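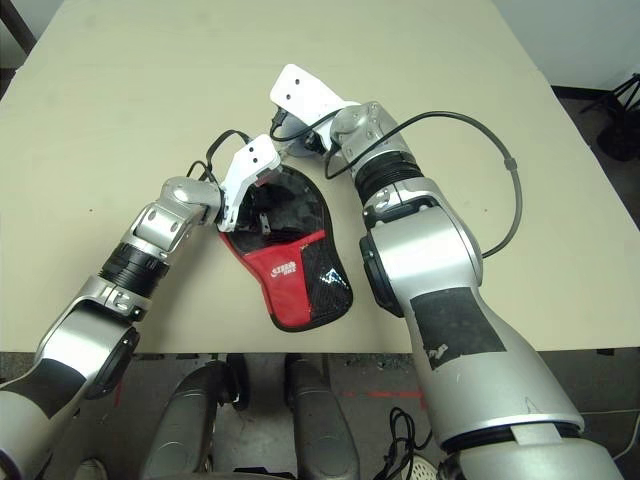 Evberg lab opens doors to show robots at work

By Veronika Pichler
3 June 2025

Filed under: Local News > Business & Tech

14 shares | 6 comments

Visitors got a close look at a two-armed robot in Evberg this week when Plakdale, the automation company on Lund Street, held its first open day since moving into the building in November.

The company works on software that lets robots handle ordinary household and sports items. Most of its customers are warehouses and repair shops that deal with returned goods, where no two items come in looking quite the same.

Guests were taken through in small groups. Each group had 20 minutes at the tables, with time for questions afterward in the front office. Sign-up for the tour closed early after all 42 places were taken.

"People have seen robots weld cars on television," said Ghazala Ansari, who runs the test floor. "Those robots do the same thing all day with the same part. We want ours to deal with whatever someone sends back in a box, and that's a lot slower and a lot less tidy to watch."

The items used on the day were things the staff could buy in town or bring from home. Ansari said soft and bendy objects are still the hardest, along with anything that has a strap on it. A strap can move when the robot touches it, and then the position it planned for is wrong.
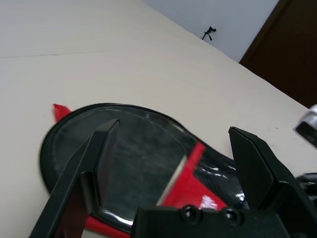 A black gripper with its two fingers open at a black and red sandal during the Plakdale open day.

Footwear drew plenty of questions. Vilhjálmur Hjaltested, an engineer with the company, told one group that the robot has to decide where to take hold before it closes its fingers, and that a shiny surface can throw off its guess. He said the team keeps a shelf of old shoes for practice and is always glad to get more.

The control software is called Guro and was written in Evberg. It takes in views from several cameras, including small ones mounted at the wrist, and works out the next short movement. Then it looks again. Hjaltested said this is why the arms seem to pause so often.

"It would be easy to speed it up for visitors," he said. "We run it at the speed we use every other day."

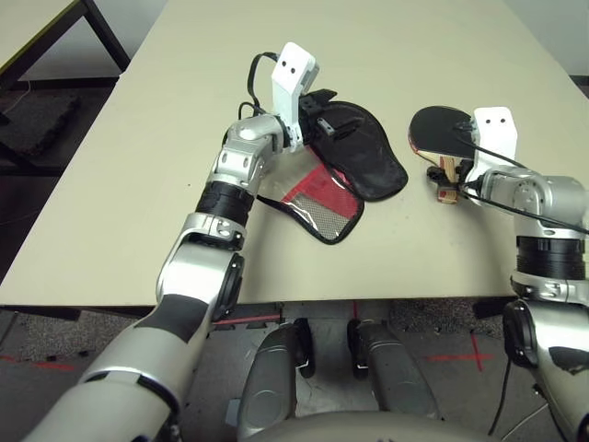
Using two arms together is the part of the project that Plakdale has spent the most on. One arm can pick up a box, Hjaltested said, but a great many jobs need something to be held still while something else is moved. Table tennis gear is one of the company's regular tests for this. With the case opened out on the table, the left gripper holds it by the edge while the right one has the paddle by its wooden handle. The case is the harder of the two to handle, he said, with cloth on one section and a plastic window on the other, and the software has to treat them differently.

Jytte Gunnlaugsson, who teaches shop class at the high school, came with a list of questions from her students. Most of them were about jobs. She said she was told that Plakdale has hired from the area for its test floor and that the work does not call for a college degree.

"A couple of my kids would be good at this," Gunnlaugsson said. "They're patient and they like figuring out why a thing didn't work. I hadn't thought of it as something they could do here."

Not everyone was won over. Baldur Blöndal, a retired mail carrier who lives two streets away, said he enjoyed the visit but thought a person could do the same work in a fraction of the time.

"I asked them that and they agreed with me," he said. "They said come back in a few years – so I guess I will."

The test floor covers 2000 square feet and was used for furniture storage before Plakdale took over the lease. Ansari said the company has no plans to expand the space this year but would like to add an evening tour for people who work during the day.

A second open day is planned for November. Sign-up will be through the front office, and children under 12 will need to come with an adult.

Tags: Evberg, Plakdale, robots, open day, jobs

6 comments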